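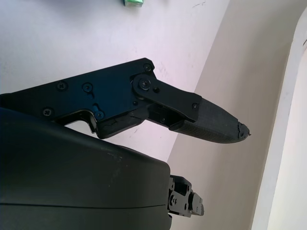
Maham Butt says white tables are for people who don't eat. She left this under my last post and then came back an hour later to add that if I was going to go ahead anyway I should at least pick a white with something in it, gray or yellow or whatever, so the crumbs have a bit of company.

OK so. It has something in it. It has lavender in it. I did not ask for lavender! The lid said Chalk Linen and in the store it was the color of a bedsheet, and I got it home and put it on the big table and now it's pale, pale lavender-white. Cooler than I wanted. I've decided I like it. Ask me again when the days get longer.

December 2022, by the way, in case I come back to this and wonder why I was painting furniture with the windows open. Because I had 16 days off and no plan.

## The table

Long story, short version. Bought it when we moved to the Gandcombe place, $121 from a man with a van who wanted it gone. Orange varnish, the thick kind that goes sticky in summer. A burn at one end, ring marks all over. I always said I would do it up "when things calm down" and that was three moves ago. Things did not calm down. I just got sick of the orange.

It's the work table. Everything happens on it, sewing, taxes, wrapping, my sister's jigsaw when she stays. We eat on it maybe twice a week when the other one is buried. So Maham, I hear you, but it's not really an eating table.

## What I did, more or less in order

Washed it with dish soap. Then again with the sugar soap, which I should have started with. The second bucket was worse than the first?? How.

Sanded. I wanted to get away with not sanding, everybody wants that, the internet is full of people who say you can skip it. I did one leg with no sanding as a test and scratched it with a thumbnail the next morning and it came off in a curl. So, sanded. 80 grit for the varnish then 120, then I ran out of 120 and finished the underside edges with an old sponge block that was probaby 180. Nobody will be looking under there except the cat.

Filled the burn. Two goes, it sank the first time.

Primer, the stain blocking one. Please don't skip this on orange varnish. I did the first coat thin and by evening there were yellow patches coming up through it like tea. Second coat held.

Then color. Three coats of the Stimau eggshell, small foam roller, with a brush only for the edges. I tried brush on top first and you could see every stroke in the morning light so that coat got sanded flat and doesn't count. Fine, four coats.

Then clear. More on the clear because this is the bit people email me about.

## The clear coat thing

Cempaka Chin asked if you even need one over eggshell. On a bookshelf no. On a table you slide things across all day, I would. I used the Hlongwane water-based, matte. Not the satin, I've had the satin and it shows every place where you stopped and started again.

The oil-based ones are tougher but they go yellow, and yellow over lavender is, well, I don't know what it is and I don't want it in my house.

Three coats. Two hours between, the can says. Give it longer if your room's cold like mine, I rushed the second and got a tacky strip at the far end that kept my forearm print for a day. Sanded that bit back with 320 and went again.

And then leave it ALONE. Dry isn't cured. The can says three weeks before you put anything heavy or hot on it. I made it six days before there was a sewing machine on there, on a folded towel. It was fine but I held my breath lifting the towel.

## Money

People like this part so.

Table, already paid for, years ago. Primer, paint, clear, paper, rollers, one tray because I let the other one dry solid. It came in under a hundred, I lost one receipt so I can't do it to the cent. The new version of the same thing, same length, white top, was $1,580 at Stakavance, and the nicer one with the rounded corners was 2,000 even. I stood in there and rubbed the top with my sleeve like an idiot. It was lovely. It was also very easy to walk out.

## Light

Should have painted a test board and moved it round the room. I know this. I have written this on this blog! In the afternoon the top goes warm and creamy and you'd swear it was a different can. Then the lamp goes on, the cool bulb, and it's lavender again. I swapped one bulb for a warm one and left the other so right now one end is cream and one end is lilac, and I'm oddly fond of it.

If you want a white that stays put, go look for one with a drop of brown or black in it and check it after dark. Paint it on cardboard. Do two coats, one coat lies to you.

## What shows and what doesn't

- pencil: shows, comes off with a damp cloth
- thread ends, every single one
- dust hardly at all, it's so pale it just dissapears
- black anything, shows. Pepper. Lint off my good pants
- coffee: wiped right away, nothing. Left over lunch, faint ring, came off with baking soda and a bit of rubbing
- newspaper ink. Don't. Still have a ghost of a headline near one corner

I do find it easier to work on, this surprised me. Dropped a needle twice this week and saw it right away both times. On the orange I'd have been on my knees with the flashlight. Fabric colors read truer too, or at least I'm blaming my old tabletop for the curtain situation of last year.

## Would I again

Yes but with the windows open in May like a normal person. And I'd take the legs off. I didn't take the legs off because one bolt was rounded and I got cross with it, and so I spent two evenings lying on the floor with a brush dripping in my hair. There's a run down the back left leg which I can see from the couch. Might sand it. Probably won't.

Cempaka also wanted to know about the chairs. The chairs are still orange. They don't match anything now and I'm thinking either the same color, which could be a lot of lavender, or dark, some kind of green-black. I've got half a can of the Stimau left and it'd cover two chairs out of four, and that's the sort of math that gets me in trouble.

Maham, if you're reading, what's the white with the gray in it called, the one in your hallway? I've looked through your old posts and can't find it. Got to run, the rollers are soaking and the sink is needed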